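Coffee packets in the guest room: decant or leave sealed?

durik_attic
Saturday, 9:40 am
I let out a small room and leave coffee on the table for guests. So far I tip single-serve packets into a jar. My sister says leave them sealed. What do you all do?

Lehtinen4
Sealed. I wouldn't drink from a stranger's jar.

fonar_b
Disagree. The jar looks better and makes less trash. I've had 30 guests since 2024 and one complaint, and that was the shower.

Lehtinen4
One complaint you heard.

durik_attic
The sun hits my table in the morning, if that matters.

fonar_b
Then use a tin with a lid. Dako sells one for 300 grams.

U. Wysocka
Sealed for me too, and keep them out of the sun. My table gets it on one part and the rest stays in shade, so the mug goes on the shady side. Ribbed cream mug, white packet, light wood table.
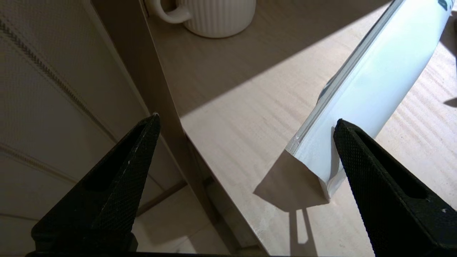
Posted by Urszula Wysocka (U. Wysocka) | Member | 4 replies

I put out two packets per person per night and take back what's left. The shiny ones slide around, so a saucer helps.

fonar_b
Nice mug. Still think the packets look like an office break room.

Aishwarya Nambiar
Put both out and let people pick. In August mine went for the packets, but they were hikers and took them along.

durik_attic
OK, packets on a saucer, away from the window. I'll keep the jar for sugar.

Lehtinen4
Sugar in packets too, please.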